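Okay friends, settle in, because I finally watched the Pludley Ballet's Coppélia all the way through last night and I have a lot of feelings and a pot of tea. Thread! 1/11

First, for anybody who has never met Coppélia: it's the comic one. A toymaker, a life-size doll on a balcony, a village boy who falls for the doll because she's the only girl in town who isn't talking back to him, and his fiancée Swanilda, who has had quite enough of it. Music by Delibes, and you know more of it than you think you do. 2/11

I came to it backwards. My aunt took me to Swan Lake when I was 8 and I cried so hard at the end that she promised me a ballet where everybody lives, and then we moved and it somehow never happened, and the promise just sort of sat there until this February. Nearly 30 years, if you're counting (my aunt is counting, she texted me about it). 3/11

So, the Pludley version. They're a small company and you can tell, in a nice way. The village square in Act 1 is clearly the same dozen or so people running around the back and coming on again in different vests, and I got very fond of one tall fellow in the mazurka who grinned at everyone as if it were his own wedding. 4/11
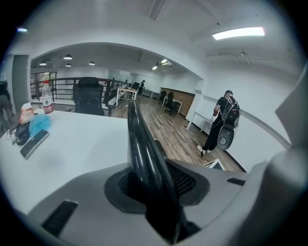
5/11 Now, Swanilda. Fereshteh Azimi dances her and oh, I could go on. She's so quick! There's a bit early on where she's trying to get the doll to wave at her from the balcony, and she waves, and waits, and waves again a little bigger, and by the fourth try she's so offended that I laughed out loud by myself on the couch and had to rewind.

6/11 Act 2 is the one everybody talks about, where Swanilda sneaks into the workshop and dresses up as the doll to fool the old man. Azimi starts out all stiff elbows and blinking, and then she lets the stiffness go one joint at a time, so that poor Coppélius thinks he's bringing her to life. I've seen clips of other dancers play it broad and that's fun too, but she keeps her face so still for so long that when the smile does come it's kind of a shock.

7/11 And I do want to say a word for Coppélius, who usually gets played as a creepy old coot. Ramanauskas plays him lonely. He tucks a blanket over the doll's knees before he goes out. When he finds out he's been tricked he doesn't rage around the stage, he just sits down on the floor next to her, and I wasn't ready for that at all. My aunt says the old man deserves everything he gets and we've agreed to disagree.

8/11 Small complaints, because I'm not getting paid for this. Franz is handsome and jumps beautifully and I couldn't tell you one other thing about him, though maybe that's just Franz. The Act 3 dances go on a while. There's Dawn, there's Prayer, there's a whole parade for the new bell, and the story is already over by then, so if you've got little ones this is where they'll wander off. Prayer is lovely, though. Stay for Prayer.

9/11 Where to see it, since two of you already asked: it's on Pondora, under stage and dance, and it runs through the end of the month. Act 1 is 43 minutes and Act 2 is 30, and there's a proper intermission between them with the orchestra tuning up, which I left on while I did the dishes and it made me feel very fancy. You can rent it for 48 hours at a time, so two evenings works just fine if you're sleepy like me.

10/11 If you get to the end and want more, Zumatton has put up a little talk with the conductor about the folk dances in the score, the mazurka and the czardas and how Delibes got hold of them. He plays bits of it at the piano and keeps getting carried away and playing way past the part he meant to show. I could have listened to him for another hour.

11/11 Next up for me is La Fille mal gardée, the one with the chickens and the clog dance, and my aunt is coming over for it so I'll need to find the good snacks. If you've got a favorite recording, tell me which one and who's dancing the mother, because I hear that part makes or breaks it. Good night, all!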